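Skovex grip slip

The Skovex grip slip was a fault in the Ruawai arm simulator, first logged at Werkivholm in August. Now and then, while the arm carried a small item toward the wooden cabinet, the program quietly forgot that the fingers were closed, and the poor thing simply dropped to the table. 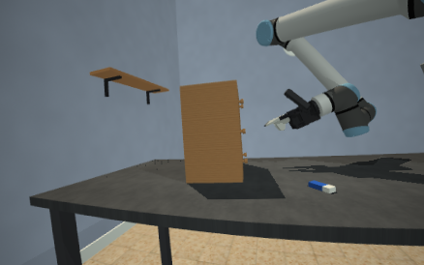
Cause and repair

The trouble was traced to a contact timer that ran out after 500 steps. A patch came out on 4 September 2019, and 24 long test runs followed, to everyone's great relief.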